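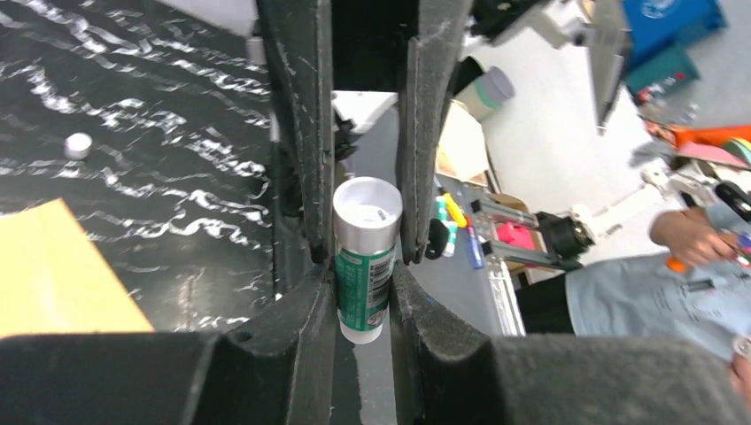
Small tube, green label, silver cap.

March, second notebook, after lunch

Spent the whole morning on the Fostier ledgers and my back knows it. Volume one is the ugly one: 216 pages in 14 sections, sewn on tapes at some point, then "rescued" later with something brown and shiny down the spine that has gone as brittle as toffee. It came off in chips with a bone folder and a lot of swearing. Under the first three sections there's a second layer, softer and kind of yellow, and that one did NOT want to chip. I switched to a methylcellulose poultice, left it on for twenty minutes under plastic, and then it rolled off under my thumb. Lovely!

Regula thinks the yellow stuff is animal glue and the brown is some household product from much later. I'd go along with that. She tried a drop of warm water on a chip of each and the yellow one swelled while the brown one just sat there looking at us. 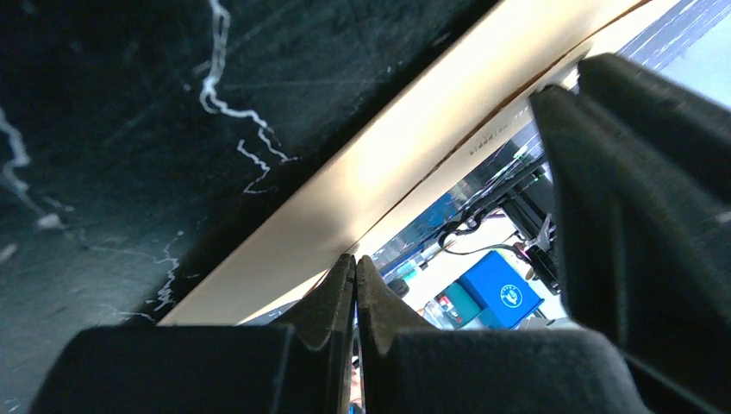
Anyway, the sewing. Thread is broken in sections 3, 4 and 9, and the folds of 9 are so worn that I can poke a needle through two leaves where there should be one. I'm guarding those with the thin kozo, strips cut with the grain running the long way (I got this wrong on the Plunari album and had to redo every single one, so I'm writing it here in large letters for myself: GRAIN THE LONG WAY). Wheat starch paste, thinned until it drips off the brush like cream. The batch Rami cooked was good but had lumps, so I put it through the sieve twice.

Drying between blotters, one light weight. First set of guards cockled a bit at the tail. I think I was too generous with the paste, the second set got half as much and they're flat as anything.

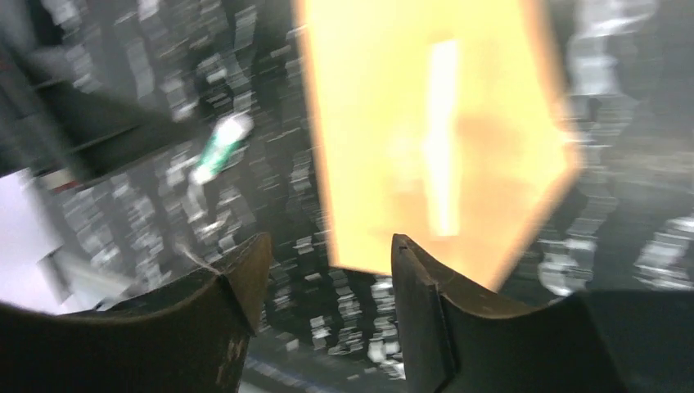
Close up: narrow gap, blurry past it.

Boards next. The front board is fine apart from bumped corners. The back one has split into layers all along the fore edge, and when you flex it you can hear it crackle. Plan is to work paste in between the layers with a strip of polyester film, clamp between waste board, leave overnight. Despina would rather replace it, and she has a point about the weight of the thing, but the inside of that board has somebody's sums in pencil all over it and I'd like to keep them where they are. We went back and forth over coffee and agreed to try the paste first and look again after.

Leather at the joints is powdery. Tested the consolidant on the turn-in where it won't show - slight darkening, gone by the time I'd eaten. Will do the joints with two thin coats and a wait in between.

Diane stopped by with the scrap calf from the Grecu job. Color is a touch too red, but it'll take dye, and she's already pared one piece down so thin you could read through it. I'm very jealous of her knife.
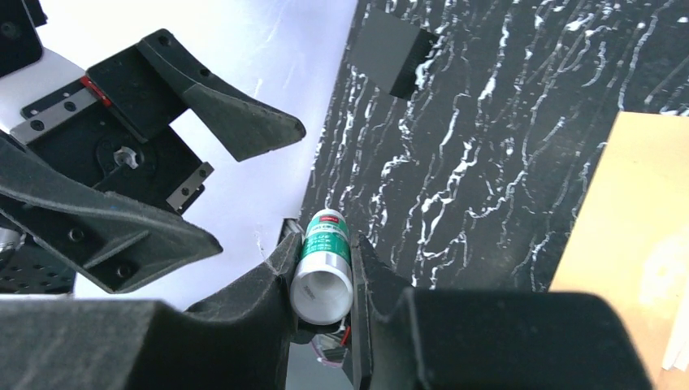 Still to do

Finish guards on section 9, then resew the lot on new linen tapes.

Ask Oana whether the client wants the old tapes saved in an envelope. I'd save them.

Order more kozo, we're down to scraps.

Cook fresh paste (sieve it!!).

Back board into the press before I leave, around 5, and put a note on it so it doesn't get opened early.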